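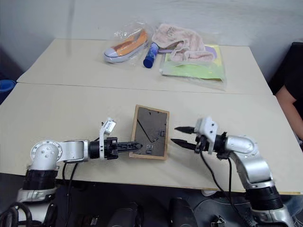
Refilled Toner in the Campus Print Room
Project report by Kartini Halim and Ynyr Gough, June 2024

We wanted to know if a refilled toner cartridge gives as many pages as a new one, and we had a great time finding out! The print room let us use two identical laser printers. One got a new Kneath cartridge, the other a Kneath shell refilled by Mudov. Both printed the same test page at five percent coverage until the text faded. 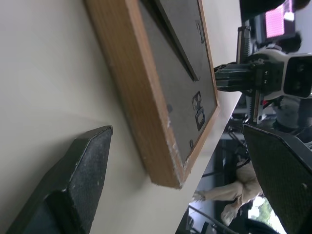 The new cartridge lasted 3,068 pages. The refill stopped 154 pages sooner – much closer than either of us had guessed. Haf Hopkin compared sheets from every batch of 1,000 and saw slightly grayer solid blocks from the refill, but the small type stayed sharp. We only tested one cartridge of each kind, so we'd love to run it again in September with color.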